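Washing and Storing Bedspreads, Quilts and Other Large Bedding

Last updated 14 March 2021

Most large bedding is ruined in the wash or in the closet, and very little of it wears out on the bed. A cotton bedspread that is washed gently a few times a year and put away clean should last a long time. These are the methods I use at home.

Before you wash anything

Look for a care label along the bottom hem or in one corner. If there isn't one, treat the piece as cold wash, low heat.

Check the seams and the binding. Any loose thread or open seam will be much longer by the end of the spin cycle, so fix it first. A simple running stitch in matching thread is enough for a small gap.

Test for color bleeding if the piece is new or has strong reds, purples or navy in it. Wet a corner of a white rag, press it hard against the dark part for a minute and look at the rag. If color comes off, wash the piece alone in cold water and repeat the test before you ever wash it with anything else.

Printed and striped cotton

A bedspread with dark bands next to white ones needs a little more care than a plain one. The danger is not so much the wash itself as leaving the thing sitting wet in the drum afterward. Dye that stayed put through a whole cycle can creep into the white in a couple of hours if the wet layers are pressed together. Take it out as soon as the machine stops.

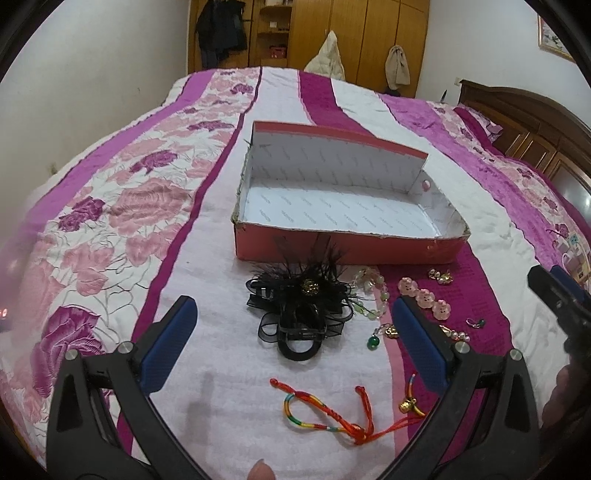
Use cold water and half the detergent you would use for a normal load. Liquid is better than powder here, as powder can leave chalky marks in the folds. Skip the fabric softener. It builds up on cotton and makes it feel greasy after several washes. If you want a softer finish, put half a cup of plain white vinegar in the softener drawer. Don't combine it with bleach, ever.

Color catcher sheets do help. I used the Evine ones for years and now buy whatever is cheapest, and I can't tell the difference.

Loading the machine

The most common mistake is using a machine that is too small. If you have to push the bedspread down with your fist, it won't rinse properly and the soap will stay in the middle. A dry bedspread should fill the drum no more than three quarters of the way.

In a top loader, lay it in loosely around the center and keep it balanced. In a front loader, feed it in from one end and let it fall into folds. If the machine starts to bang on the spin, stop it, open it and move the wet mass around by hand.

For king size quilts I go to the laundromat. The big machines at Gravonora on the highway take 4 quarters more than the regular ones and are worth it. Run an extra rinse.

Spot cleaning

Coffee and tea: cold water from the back of the cloth, then a drop of dish soap worked in with a fingertip. Rinse. Repeat until the mark is gone, and don't put it in the dryer until it is.

Blood: cold water and salt. Hot water sets it.

Ballpoint pen: rubbing alcohol on a cotton ball, with a folded paper towel underneath. Dab and keep moving to a clean part of the towel. Try it on the hem first if the fabric is printed.

Candle wax: let it harden, scrape off what you can with the back of a butter knife, then press with a warm iron through brown paper.

Drying

Outdoors in the shade is best. Hang the bedspread over two parallel lines so that the air gets between the halves, and turn it once. Keep the print side in. Direct sun will fade purples and pinks before it touches anything else.

In the dryer, use low heat and stop it every 20 minutes to shake the piece out and refold it the other way. Bedspreads tend to roll themselves into a rope with a damp middle – the outside feels done long before the inside is.

If it comes out wrinkled, spread it on the bed while it is still very slightly damp, pull it straight from all four corners and smooth it with your hands toward the edges. Open a window. I have not ironed a bedspread in years.
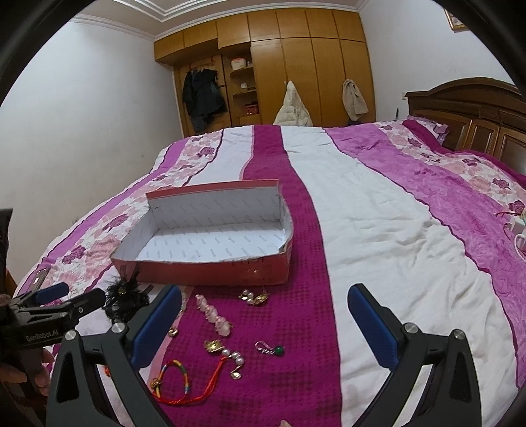
Can I store a bedspread in a plastic bag?

For a few weeks, fine, as long as it is completely dry. For a whole season use a cotton pillowcase or an old sheet. Plastic holds in any moisture that is left and the cloth can yellow along the folds.

Folding and putting away

I change over to the heavy bedding in October. The summer spreads get washed, dried and left over a chair overnight before they are folded, to be sure there is no damp left in the hems.

Fold in thirds lengthwise, then roll. Rolling leaves fewer hard creases than folding. If you have to fold, do it along different lines each year.

Don't stack heavy things on top. Blankets go at the bottom, quilts next, thin spreads last.

Cedar blocks work against moths if you sand them lightly once a year. Keep them off the fabric, since the oil can stain. Lavender bags smell nice and do very little. For wool, a sealed bin is safer than either of them. Mine are the Seyoum bins with the clamp lids, and the lids have held up well.

Wooden shelves should be lined with plain white tissue or a washed cotton sheet. Bare wood can leave brown marks on white cloth over time. Newspaper will leave ink.

How often

Bedspreads every two or three months, more if a dog sleeps on them. Quilts twice a year. Wool blankets once a year at most, and air them outside in between.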